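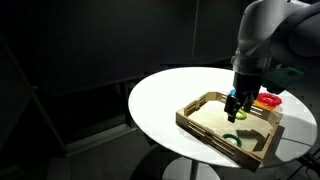
Thread: Irari tool vs. log data, trade show traffic numbers

Home | Forums | Analytics | Search Marketing | Members | Log in

lsriwong_data
Has anyone compared the Irari visibility index against server logs for a show week? The index has our client Jitpraphai (handheld game accessories) up 50 percent after the January expo. Logs show organic sessions up 19 percent for the same seven days. Same domain, same country filter. I excluded the press subdomain.

tagdrift
The index is weighted by estimated search volume. It does not measure sessions. If you picked up page one rankings for two or three broad console terms, the index moves a lot and clicks barely move. Pull the keyword list and sort by weight.

lsriwong_data
Sorted. Two terms account for nearly all of the gain, both with the expo name in them. Average position 8.

tagdrift
Then the tool is working as documented. Report the logs. 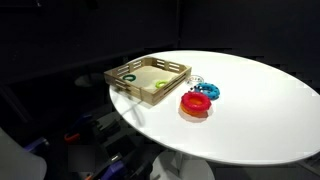 ZAVCOMBE, January. Pasting the relevant part of the vendor note, as the original link now redirects:

"Keyword weights are refreshed monthly. Event terms may be overstated in the weeks after a show closes, until the next refresh."

So the January figure has expo weights baked in. Wait for the next refresh and run it again before you show anyone a chart.

paid_by_click
Disagree with "report the logs." The client bought a booth for visibility. Sessions undercount that. Branded search impressions are the closer measure, and they come free from the search console export.

tagdrift
Impressions at position 8 on a phone are mostly below the fold. I would not put them on a slide.

paid_by_click
Branded impressions, so position 1. Read it again.

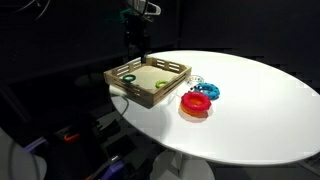 SEARCH MARKETING > TOOLS AND DATA

wiroj.t
Moved here from General. We had the same gap at Andedance. Three checks before blaming the index:

1. Time zone on the log export. Ours was UTC and the tool was local.
2. Bot filtering. Show weeks bring in price scrapers.
3. Redirected landing pages. The tool credits the old URL until recrawl.

Number 3 explained most of ours. The old booth page was still ranking and pointed at the new one with a 302.

lsriwong_data
Checked all three. Time zone matches. Bots were filtered. There is a 302 on the product page, set the week before the show.

wiroj.t
Change it to a 301 and annotate the date. Keep the January export untouched so you have a baseline,
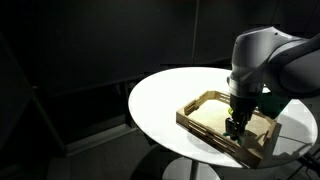

and keep the keyword list with it, as the tool does not store old weights. Without the list you can't rebuild the index number later.

paid_by_click
A redirect type doesn't cause a gap that size. Still say it's the event terms.

wiroj.t
Could be both. Split the index by landing page and you will know.

Comments (3)

mossgate 07/03/2020
Was this ever rerun after the refresh?

lsriwong_data
Yes. Index gain dropped below the log figure. The 302 pages were a small part of it.

paid_by_click
Event terms, then.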